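Unit 2. Energy Policy in Election Campaigns

Reading notes prepared by Tõnu Jaunzems, July 2023

Candidates for national office seldom present a full energy program. Most of what voters hear comes from speeches, interviews and short written replies. In this unit we compare such statements with the measures a government can take once it is in office.

Begin with the question of authority. A president or prime minister may direct agencies to review a rule, but a tax on fuel normally requires a vote of the legislature. Permits for pipelines and power lines often involve regional offices as well.

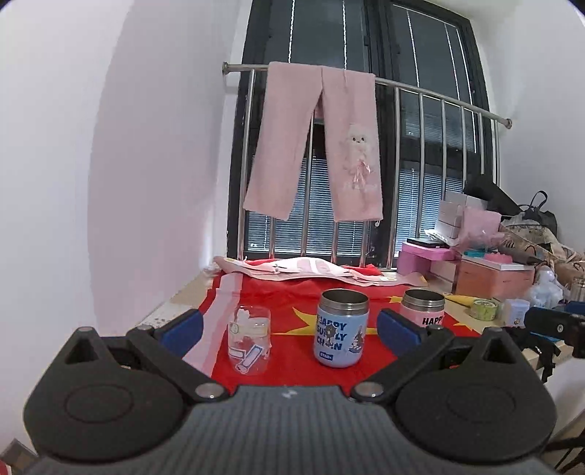 A decorated plastic cup on a red cloth with yellow stars.

The case for this unit is the Ustside mayoral race. Kalniņš promised to keep the district heating plant open; Valla proposed closing it and buying heat from Vakari. The plant served 3,633 households and employed 31 people. Neither candidate stated who would pay for repairs.

Students should read both platforms before the seminar and mark each promise as within the mayor's power, shared with the council, or outside local control. Written answers should not exceed 473 words. The January debate transcript is on reserve at the library desk.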